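Preslow Cloths and Baskets

README for release 2, Mar 20, 2023
Maintained by Eleri Mathias. Labels checked by Ita McGrath.

What is in here

Preslow is a collection of pictures and short notes on one household job: sorting small cloths and towels between a basin and a basket on a table. It covers picking a cloth up, shaking it out, folding it or leaving it unfolded, and putting it down somewhere else. Clothes are not included. Those are in Asar, which has its own README and uses different labels.

The release holds 2,826 pictures from 664 rounds of sorting. A round starts with the cloths in one container and ends when the person doing the sorting says it is done. Some rounds are very short and a few were given up halfway. We kept those, and they carry the word "unfinished" in the outcome column.

Files

pictures/ - one folder per round, numbered from 0001
rounds.csv - one line per round, with the containers, the cloths and the outcome
labels.csv - one line per picture
notes/ - free text written by the sorters, not spell-checked
CHANGES.txt - what differs from release 1

The columns in rounds.csv are separated by semicolons. The notes contain plenty of commas and release 1 broke in several spreadsheet programs for that reason.

The things being sorted

There are 34 cloths in the set, each with its own number. Most are microfibre cloths and small hand towels in strong plain colours. Prondesard asked for patterned tea towels as well and we added a handful in January. They turn up only in the later rounds, so please don't split the data by round number and expect an even mix.

Colour names in labels.csv are the ones the sorters used. One person's orange is another person's dark yellow, and we have not tried to settle it. If you need firm colour groups, use the cloth number.

Containers are labelled by shape first. "Basin" means round with closed sides. "Basket" means there are openings in the sides, whatever the outline. Release 1 called both of them "tub" and the old word still appears in some of the notes.

Labels

Each picture has one main label out of 9. They are: full, reach, lift, hold, shake, fold, place, clear, other. A cloth counts as held when it is in the hands and clear of the other cloths. If it is bunched up in a container with others on top or underneath, it is labelled with the container and not counted as held. Where Ita and the first labeller disagreed, both answers are given and the second is marked "r".

Sample entry 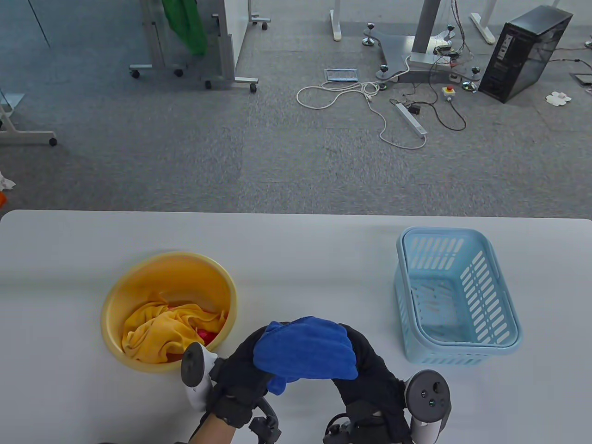 Label: hold

Blue microfibre cloth across both hands, light blue basket empty. The towel in the yellow basin is listed as yellow-orange. There is something red in with it - for a piece that shows this little, labelled from a single picture, we write "red, part" and leave the type blank.

Known problems

Cloths lying under other cloths are under-reported. Labels were made one picture at a time, without looking at the rest of the round.

"Fold" and "place" overlap. Some sorters fold on the table and some fold in the air over the basket, and the second kind was often labelled "place".

The Říha rounds use an older numbering for the cloths. A lookup table is in notes/riha_numbers.txt.

Use

Free for teaching and research. Please name Preslow and the release number. Corrections go to Eleri Mathias, with the round number in the subject line.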